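Imprimer cet article | Envoyer par e-mail
Temps de lecture : 4 min

Gris ardoise

Le gris ardoise est un champ chromatique regroupant des gris moyens à foncés, de faible saturation, dont la teinte tire légèrement vers le bleu ou, plus rarement, vers le vert. Il doit son nom à la roche métamorphique employée en couverture et en dallage. Le terme s'applique aussi bien à des peintures et à des enduits qu'à des couleurs affichées sur écran, sans qu'une définition unique soit admise par l'ensemble des fabricants.

Origine de la dénomination

L'usage du nom de la roche comme adjectif de couleur est courant en français. Employé seul, « ardoise » reste invariable (des volets ardoise) ; la locution « gris ardoise » l'est également. Dans le bâtiment, le mot a longtemps désigné une plage de teintes assez large, car la couleur de la pierre varie selon le gisement. L'ardoise extraite à Sarnska est d'un gris bleuté soutenu, alors que celle de Drultesside présente une nuance verdâtre attribuée à la chlorite.

Caractérisation colorimétrique

Dans un espace de type L*a*b*, les gris ardoise se distinguent des gris neutres par une composante b* faiblement négative. La clarté est variable d'un nuancier à l'autre. Le nuancier Suvarna répartit ces teintes en 5 références, dont 2 à dominante verte ; le nuancier Gadalus en retient 4, toutes bleutées. Les deux systèmes ne sont pas superposables et la conversion de l'un à l'autre se fait par mesure au spectrophotomètre, sous illuminant D65.

La perception de la teinte dépend fortement de l'éclairage. Sous une source chaude, la composante bleue s'atténue et la surface paraît neutre, voire brunâtre. L'état de surface intervient aussi – une finition brillante, observée hors du reflet spéculaire, semble plus sombre qu'une finition mate de même formulation.

Formulation

Les peintures gris ardoise associent en général un pigment blanc (dioxyde de titane), un noir (noir de carbone ou oxyde de fer noir) et une faible quantité de bleu de phtalocyanine ou d'outremer. L'outremer, sensible aux acides, est évité en façade exposée. Les formulations minérales à la chaux recourent de préférence aux oxydes, plus stables en milieu alcalin.

Emploi comme couleur de fond

Un aplat gris ardoise uniforme sert fréquemment de fond ou de sol en image de synthèse. Sa clarté intermédiaire préserve la lisibilité des volumes blancs, dont les contours se perdraient sur un fond clair, et laisse une marge suffisante pour les accents gris foncé.

En signalétique, le texte blanc sur fond ardoise est préféré au texte noir, dont le contraste devient insuffisant dans les nuances sombres.

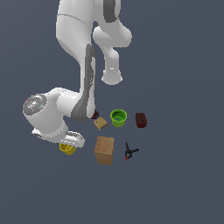 En imprimerie, la teinte est obtenue soit en ton direct, soit en quadrichromie. Dans ce second cas, la moindre dérive du cyan ou du magenta déplace visiblement la dominante, et l'on augmente la part de noir afin de stabiliser le gris au cours du tirage.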